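4.2 Snacking in the bedroom: the tray as a boundary

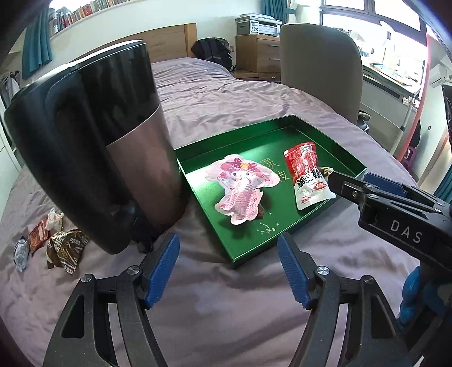

Figure 6. Snack tray and bin on a bed, study bedroom. Photo: Iker Vallejo, Drendard household study.

Of all the rooms we looked at, the bedroom gave us the richest material on eating, and we did not expect that. Kitchens have counters and a table, and people know where a wrapper goes. A bed has none of this. It is soft, it slopes wherever somebody sits, and crumbs disappear into the folds of a duvet almost at once. So people build a small eating place of their own, and the ways they do it are a delight to study!

The most common solution in our 20 homes was a tray. Figure 6 shows a green one with raised sides, set in the middle of the bed with snack packets on it and white crumbs on its floor. A raised side is a small thing, but households brought it up again and again in the interviews. One person in the Nieto building told us she had gone through two flat boards before buying a tray with a lip, and that she would never go back (she showed us the boards, too, now used under plant pots).

Wrappers are another matter. We sorted them by resting place: on the tray, on the bedding, or in a bin. In Figure 6 they lie both on the tray and on the duvet, and the ones on the duvet are next to the bin. We came to call this band of bedding the "near bin," a term first used in our July pilot at Ostard, and it turned up in 6 of the 20 homes. Residents spoke of things left there as already dealt with. "That's the rubbish side," one of them said, pointing to a patch of blanket.

The bin itself deserves a closer look. Earlier work on household waste, our own Pokurus survey included, treats it as a fixed point that people walk to. In small bedrooms it travels. The bin in Figure 6 is a large one with a glossy black lid, and it stands right by the snacks. Several households described moving theirs between the desk and the bed over a single evening.

Room layout matters here as well. Where a bed shares its room with an office chair, a desk, a printer and a long shelf of books, the clear surfaces are soon spoken for, and the bed becomes the table. We return to shared-use rooms in Section 5, where the floor plans are compared.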